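Last updated: November, 4:10 p.m.

Skarkcombe textile depot moves to single folding layout for T-shirts

The textile reuse depot at Skarkcombe has changed the way it folds and stores short-sleeved tops. Beginning this month, T-shirts and light pullovers leave the sorting floor folded to one rectangular layout. The two layouts used until now, a rolled one for bulk sacks and a flat one for shop shelves, have been withdrawn.

The depot is operated by Tonness, which also runs the smaller site at Skumstead. Both sites receive donated clothing, inspect it, and send the wearable part to shops and to household packs. The change applies to Skarkcombe first. Skumstead will follow once its shelving has been altered.

Tonness said in a notice to its shops that the rolled layout had been kept mainly out of habit. Rolled shirts travel well in sacks but have to be opened and folded again before they can go on a shelf, and by then the fabric has picked up creases across the chest. Flat-folded shirts take longer to prepare at the depot and can go straight from basket to shelf. The operator tested the second method on a run of 2000 tops during the summer and found that the time added at the depot was smaller than the time removed at the shops.

The slowest part of the work is the part before folding starts. Clothing reaches the table bunched up, often with one sleeve inside the body, and the outline of the garment has to be found first. Dark items with a thick pile are the worst case. The seams and hems are close in tone to the rest of the cloth, the folds swallow the edges, and a flap that looks like a sleeve may be part of the back panel.

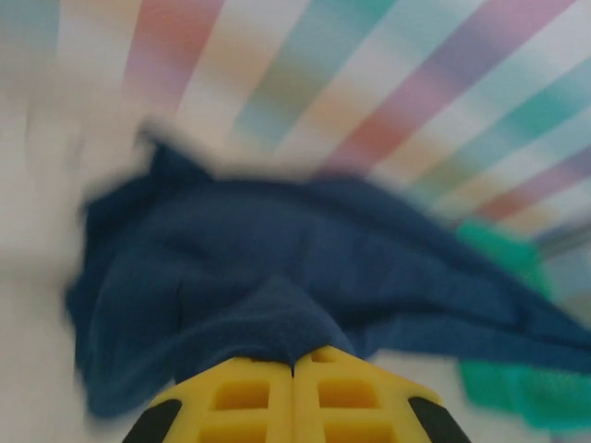 Navy-blue cloth bunched into soft folds. The texture is fuzzy, close to terry or fleece.

Under the new procedure, a bunched item is opened from whichever edge can be found first. Earlier instructions said to locate the collar and lift from the shoulders. That works for thin cotton shirts in light colors, and less well for anything heavy. With a thick cloth, lifting from one point tends to carry the rest of the item along with it, and the bunch simply moves across the table. The revised sheet says to find an edge, draw it outward along the table surface, and stop when the fabric starts to drag. The next edge is then taken from the opposite side.

Once the item is flat, the fold itself is short:

1. Turn the garment face down, with the collar pointing away.
2. Fold one side inward to a line running from mid-shoulder to hem. Lay the sleeve back on itself.
3. Repeat on the other side. The two folded edges should be parallel.
4. Bring the hem up toward the collar in one or two folds, depending on the length of the garment.
5. Turn the finished rectangle over, so that the collar is on top and faces the back of the table.

The sheet allows some tolerance. The rectangle has to be square enough to stack, with no sleeve or hem showing beyond the sides. Slight crumpling near the collar is accepted. Ribbed collars rarely lie fully flat after washing, and earlier attempts to press them down by hand added handling time without a result that lasted through transport.

Table positions have also been fixed. Finished items go to the far left of the work surface, the basket goes to the far right, and the middle is kept for the garment being worked on. The depot had previously left this to whoever was at the table. Stacks ended up on either side, and the baskets stood at the front edge, where they were in the way of longer garments. The new arrangement leaves the full depth of the table free in the center, which matters most for long-sleeved items and adult sizes.

Printed garments get one extra line in the procedure. If a print can be seen while the item is still bunched, it may be used as a reference point for the front of the garment. The sheet warns against relying on it alone. Some tops are printed on the back as well, and a graphic that is partly folded over can give the wrong idea of which way up the item is lying. The side seams are checked before the first fold is made.

Prints are also the reason for the face-down start. With the front against the table, the side panels fold over plain fabric, and the graphic ends up on the outside of the rectangle when it is turned. Shop staff can then see it without opening the stack.
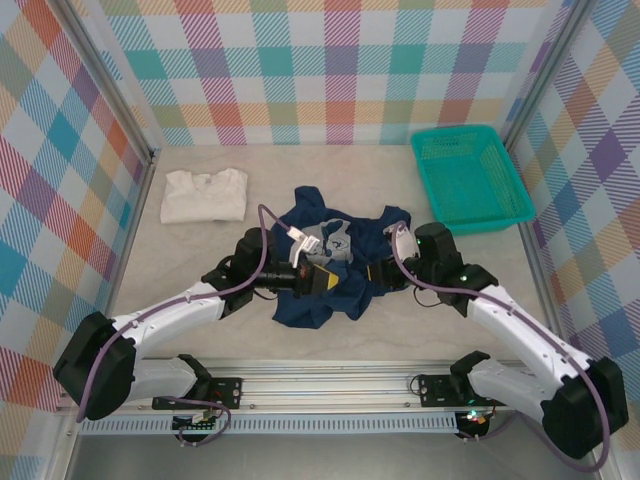 Baskets and stacking

Stack height is now limited by the basket and no longer by count. The depot uses rectangular plastic baskets with mesh-patterned sides, and a stack is full when its top layer is level with the rim. Mixed thicknesses may share a basket as long as the thicker items are at the bottom. A fleece top placed above thin cotton shirts pushes them out of line, and the lower layers then have to be refolded at the shop.

The mesh sides were kept after a comparison with closed boxes. Closed boxes stack better on a cart and keep dust out. They also hide the contents, and during the test period shops were opening them to check for color and size, which disturbed the stacks. With an open-sided basket the folded edges can be seen from the aisle. Tonness has asked shops to return empty baskets in the same vehicle that delivers full ones. The supply at Skarkcombe is 200 baskets – enough for normal traffic, but with little margin if returns are slow.

Labels are attached to the basket, with none on the individual garments. Each label gives size range, sleeve length and a light or dark mark. The light and dark separation was already in use for washing and has been carried over to storage. White and pale shirts are stacked apart from navy and black ones, mainly to keep lint from dark pile fabrics off the lighter items. The two groups may be folded at the same table one after the other, but the surface is wiped when work passes from dark to light.

Table surface

Skarkcombe specifies a smooth, hard surface in a pale color for folding. Fabric-covered tables were tried at Skumstead for a short time and given up. Cloth on cloth does not slide, and drawing out an edge on a padded top pulled the cover along with the garment. A smooth top lets the fabric move with little force. It has one drawback: thin synthetic shirts slide too easily, and the first side fold may open again before the second has been made. The sheet recommends resting a hand or other light weight on the first fold until the second is in place.

The pale color is a matter of contrast. Dark clothing stands out against it and the outline can be checked quickly. White clothing is harder to see on the same surface, although the shadow along the folded edge is normally enough to judge whether it is straight. A darker top for white items was considered and turned down on grounds of space.

Items outside the layout

The single layout does not cover every garment that reaches the tables. Hooded tops are folded the same way up to the third step, after which the hood is laid flat over the back before the hem is brought up. Tops with zippers are closed first. Children's sizes are folded once from hem to collar, never twice, and go into separate baskets. Knitwear that has lost its shape is taken out before folding and sent with the textile recycling.

Heavy bathrobes and towels, which share the thick pile of some of the tops, stay on the old procedure for household linen. The depot notes that the two types can be confused when they arrive bunched together, and that an item should not be assigned to either line until at least one sleeve, hem or corner has been identified.

Household packs

The household packs distributed under the Jaidee name will use the same layout. A standard pack holds clothing for one person, and the tops are laid in first, in a single column along one side. The rolled layout filled corners more efficiently, and packs made with the new fold come out slightly wider. Tonness has switched to a wider carton to allow for this. Cartons of the old size will be used up for children's packs.

Recipients are not expected to keep the layout, and the printed card with folding instructions that used to be included has been dropped. Space on the carton lid is given to washing information instead, with dark pile fabrics listed separately.

Schedule

All folding tables at Skarkcombe are now working to the revised sheet. Shops supplied by the depot may still receive rolled tops for a few weeks, until the sacks already packed have cleared the storage area. These should be opened and folded flat on arrival as before, and do not need to be reported.

At Skumstead, the shelf spacing has to be reduced before baskets can replace sacks. The work is planned for the quieter period after the winter intake, and the site will go on supplying rolled stock until then. Donors are not affected at either location. Clothing may be handed in folded, bagged or loose, and is opened for inspection in every case.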